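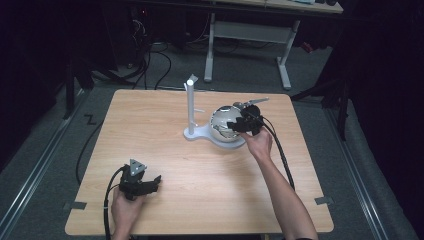
Is it better to buy hand-held grippers one at a time or as a pair?

Buy the pair, if there's any chance at all you'll want two-handed work in the first year. Two separate orders cost me more in shipping and waiting than I ever saved by being careful.

Polia bench: what we bought, what we skipped, what's next

Hi and welcome to the gallery page for the Polia bench! I keep this page for people who are planning a little setup like ours and want to see the work going on and read what it costs to get there. Most of what I get in my inbox is about money, so the notes under the picture are mostly about money too. I'm the one who fills in the order forms around here, and I like a spreadsheet more than is probably healthy.

Both hands at work on the wooden table: one gripper against the shiny ball by the white stand, the other one low on the left with its jaws pointing in. Gray marker plate standing up on the left one, cables trailing off both.

And now the shopping talk, in no very good order.

The grippers

We went back and forth on these for most of the spring. I had two quotes on my desk, one from Plillent for a matched pair and one from Lotemetti for a single unit with the option to add a second. The Plillent pair came to $2,530 with cables and a spare set of jaw pads. The Lotemetti quote was $2,012 for one, in a nicer case, and I'll admit the nicer case had me going for a while. Then I added up what the second one would cost with its own shipping and its own setup fee and I put the brochure back in the drawer.

If you're comparing quotes, line them up by what arrives in the box. One seller's "kit" had the cables in it and the other seller's didn't, and you'd never have guessed from the first page. I now send every supplier the same short list before I ask for a price: gripper, cable, marker plate or mount for one, pads, any software license and for how long. It takes me a few minutes and the answers come back in the same order, which makes the spreadsheet part a joy (to me, anyway).

Ask about weight too. A gripper that feels like nothing in the showroom feels like a bag of flour after a long afternoon, and if two people are going to trade off you want both of them to have held it before you sign. Whiteley let us take a demo unit home and that was the most useful thing any seller did for us, even though we ended up ordering elsewhere. I did feel a bit bad about that – they got the tripod order later, so I think we're square.

Cables, the line I always get wrong

My first budget had one line that said "cables" and a number I made up. Please don't do that! Measure the path from the hand to wherever the cable ends up, going down off the table and along the floor, and add slack for somebody reaching all the way to the far corner. Then do it again for the other hand. Ours came up short the first time and the extra set, ordered in a rush, cost more than the originals.

I budget a spare for each length now. They get stepped on and chair legs roll over them, and a connector that's been yanked sideways a few times starts doing strange things right when you have people over.

Table and things to put on it

You can spend a silly amount on a table. I had a quote for an industrial bench with a leveling system and I'm glad I let it sit in my inbox for a week. A plain wood top does the job for hand work. What I would pay for is legs that don't wobble, and a surface without too much gloss if you have cameras looking down at it.

Tape goes in the budget as well. It sounds like nothing, but you'll go through it: corners of the work area, spots on the floor for furniture that has to go back to the same place, labels. I order 10 rolls at a time and stash a couple where people can't find them. Get a color that shows up on your floor and another that shows up on your table.

For objects, keep a separate little fund and don't let the big equipment eat it. Our objects budget started at zero (my fault) and for weeks everything we practiced on came out of somebody's kitchen. You want round things, thin things, things with a shiny surface and things that have to be held up by something else, and you want two of anything you'd be sad to lose. I set aside up to $90 a month for it now and in a slow month it rolls over.

Stands, tripods and the stuff around the edges

I'd call this the sneaky part of the budget. Each stand is cheap enough that you don't think twice, and then you have a whole family of them and the total makes you sit down. The ones from Whiteley have been fine. If I were starting over I'd buy heavier bases and fewer of them, and I'd check how far the legs splay before deciding where the table goes. We planned ours on paper with the stands drawn as neat little dots. They are not neat little dots.

Curtains are worth a line too. Dark ones help with glare and they're cheaper than moving to a room with fewer windows. Buy them a bit longer than you think, and get the rail hardware from the same place so you have one person to call.

Desk space! Everybody forgets desk space. You need somewhere for a laptop, the paperwork, the screws that came with something, and a cup of coffee that must never go near the work table. A secondhand desk is plenty.

How I lay out the budget

I use four sheets. The first is what we need before anybody can do anything at all, and I'm strict with it. Second comes what we need in the first three months, which is where spare cables and pads live. The third is wishes. I let everyone add to that one without arguing, and I read it over every April when the new numbers come through. The fourth is the boring one – shipping, import fees, license renewals, calibration visits – and it's the sheet I'd tell you to start with. On our first order that sheet was blank and I paid for it out of the wishes, so no new monitor for me.

Leave a gap between the order date and the date you tell people you'll be up and running. Plillent was on time with the grippers, but the mounting screws shipped on their own from a different warehouse and turned up much later. I had promised a start date to a whole room of people by then. These days I tell them a month later than I believe, and if we're early there's cake.

Used gear is worth a look for anything that doesn't move: desks, stands, shelving, rails. I've been more nervous about used grippers. Jaws wear, and it's hard to see how much from a seller's listing. If you do go that way, ask for a short video of the jaws opening and closing all the way and ask how long they've been in service. A seller who gets grumpy about either question has told you plenty.

Things I'd skip next time

The extended warranty on the stands. A warranty on a stand! I don't know what I was thinking.

The custom foam case. We use it to keep the printer paper flat.

The second software seat we bought on day one. We could have added it later at the same price, I just didn't ask. Always ask if the price holds, and get it in the email and not only over the phone.

What I'm saving for

A better way of getting cables off the floor is top of the list. I have a sketch with an overhead arm and I have a quote for something much fancier than the sketch, and I'm trying to meet myself in the middle. After that I'd like a second table so one can stay set up while the other gets cleared. Lotemetti has a lighter gripper on the way and I've asked for a demo unit, purely out of curiosity (my spreadsheet has a row for it already, so take that as you like).

If you're putting together your own order and want my short list for suppliers, write to me through the contact page and tell me what kind of work you have in mind. I usually answer in the evening, after the order forms are done.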